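Module 3: Task Change in Manual Handling Work
Lecturer: Lanying Jia

The previous session dealt with fixed machines. Today's material is handling work in which a person operates a hand-held gripper, and the movements are later used to program an arm. The Sekbridge laundry is the main case. Textiles come first, as they have no fixed shape and the grip point must be chosen anew for each piece.
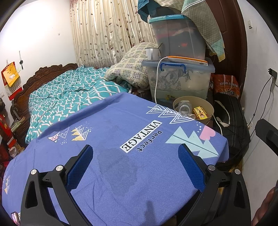 Fig. 1. Gripper jaws on folded printed cloth.

At Sekbridge the folding staff, 30 people, moved in March to shifts split between folding and gripper work. Output targets were left unchanged for the first 3 weeks. Rongrong Yin's interviews record two complaints: wrist strain, and no pay grade for the new task.

Small mixed items raise a separate issue. Thin packaging deforms under the fingers, so closing force is set by the operator's judgement.

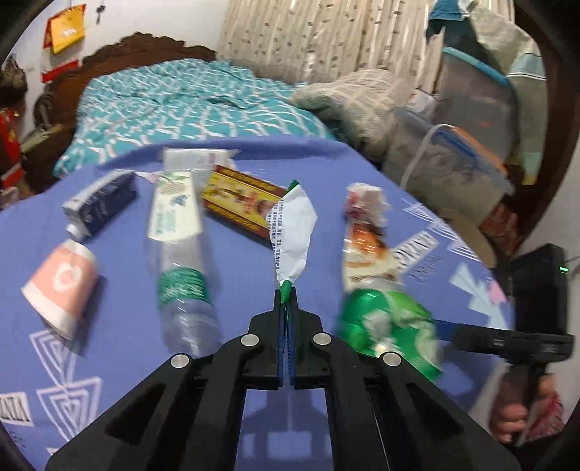

Who decides when a task passes from a worker to the machine?
At Sekbridge the shift lead decides, after 200 handling cycles without a drop, and the worker may ask for a review.

Reading for next week: Halvorsen, section 49.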